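Purkbridge Forums > Shared Workspaces > Furniture and Layout
Thread: Long table vs. separate desks (117 views)

josine_b
Oct 14, 2023
We have until May to decide on furniture for our floor and I'm already tired of it. One long wooden table against the wall, or separate desks? Budget is $2000, and half the office thinks that's lavish.

Hesumska
Long table. You get more elbow room per dollar. You also get everybody else's elbows, so factor that in.

yeo334
Disagree. A long table is a shelf that people sit at. Every cup in the building will migrate there and retire. Get a smaller one for the middle of the room and let the cups have that.

Hesumska
So your plan is 2 tables.

yeo334
My plan is a table and a decoy, yes.

Ga-eun Baek
Ours has both, so I can annoy each of you equally. Light wood, mesh chairs:

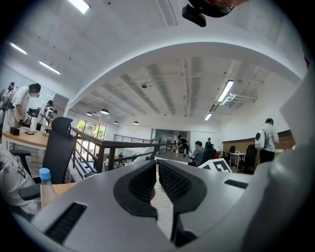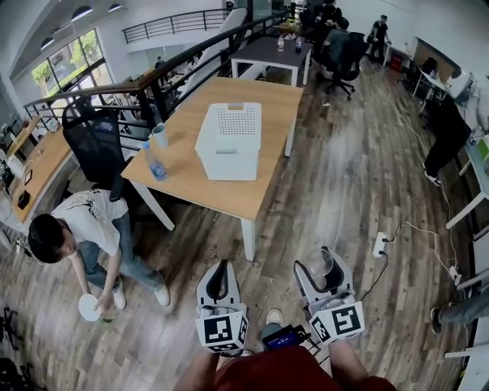 The chairs matter more than the wood, in my opinion. Mesh backs are fine in summer and a bit drafty in January — bring a sweater and stop complaining, which is what I tell myself. Pale tops are cheerful and show every ring of coffee ever set down. Whoever said "patina" at our last meeting has never held a sponge.

josine_b
What about storage? We have one drawer and it's full of takeout menus.

Ga-eun Baek
Plastic baskets with lids. The lid is the whole point. Without one you're just displaying the mess at a different height.

yeo334
Lids are where things go to be forgotten. I stand by open trays.

Hesumska
You stood by the decoy table too.

josine_b
Leaning toward the long one plus a basket. Does anyone oil theirs, or is that asking for trouble with laptops?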